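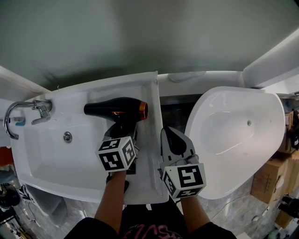 4.2 Open-Day Procedure at the Bathroom Station

Filed under: Robotics / Human-Robot Interaction / Field Reports

Figure 3. Bathroom station with both hand-held grippers in use. The left gripper is closed on the handle of a hair dryer lying across the washbasin; the right gripper is open and empty. Marker cubes are fixed to both devices.

The open day was held at the Vurken building in Gastdale on 11 Mar 2024. It was the second public event of the Zurner project. The first, in January, was limited to a talk and a short video, and no visitor handled any equipment. For the second event we wanted visitors to watch household tasks being performed with the same grippers we use for data collection, and then to try the grippers themselves if they wished.

A total of 80 visitors registered at the door. Of these, 46 tried the grippers at one or more stations. The others watched and, in most cases, asked questions of the demonstrator. We did not record age or occupation.

The bathroom station was set up with a washbasin and a freestanding bathtub placed side by side (Figure 3). Objects were brought to the station one at a time by an assistant. The demonstrator stood facing the washbasin and held one Marras gripper in each hand. No robot arm was used at this station. Visitors who had expected to see one were directed to the kitchen station, where an arm replayed a small set of trained motions at reduced speed.

Each Marras gripper carries a cube with square fiducial markers on its faces. The position and orientation of the gripper are estimated from whichever faces are visible to the head camera. A cube was chosen over a single flat marker so that the wrist can turn through a large range without loss of tracking. In our bench tests the estimate degraded when only one face was in view at a steep angle, and the demonstrator was trained to avoid holding that pose for long. Visitors were not given this instruction, and their recordings show more dropped samples as a result.

The hair dryer task was used for the main demonstration. It has three parts: grasp the dryer by its handle, lift it clear of the basin, and set it down again with the nozzle pointing away from the faucet. The dryer was not connected to power at any time during the day. The task was selected for two reasons. The handle is narrow enough for the gripper jaws, so a first attempt is likely to succeed. The barrel is heavier than the handle, so a grasp that is too low on the handle lets the object rotate in the jaws. Visitors could see this effect without any explanation of torque.

In its normal form the task requires only one hand. The second gripper stays open and close to the object, ready to steady the barrel or take over the grasp. Several visitors asked why the idle hand was not lowered. Our protocol keeps both cubes in view of the head camera during the entire recording, including periods when one gripper does nothing, because gaps in one hand's track complicate the alignment of the two streams.

We use cookies to measure traffic and remember your reading preferences. Accept all | Manage settings

Visitor trials at the station followed a fixed order. The assistant fitted the head camera, the visitor opened and closed each gripper with no object present, and the hair dryer was then placed on the basin. Each visitor was allowed up to 600 seconds, including fitting. Few used the full time. Queues formed in the early afternoon, and 19 visitors who had asked for a turn left before one was available. At later events we intend to issue time slots at the door.

Recordings made by visitors were kept only with signed consent and were stored apart from the training data. They are not used in the policy results of Section 5. We report them here as evidence of how untrained users handle the device. Two patterns were common. Visitors tended to close the jaws before the pads had reached the handle on both sides, which pushed the dryer along the basin. They also looked away from the work when speaking to companions, and the cubes then left the camera view. The second problem is specific to a head-mounted setup. A fixed overhead camera would reduce it, at the cost of a less portable station.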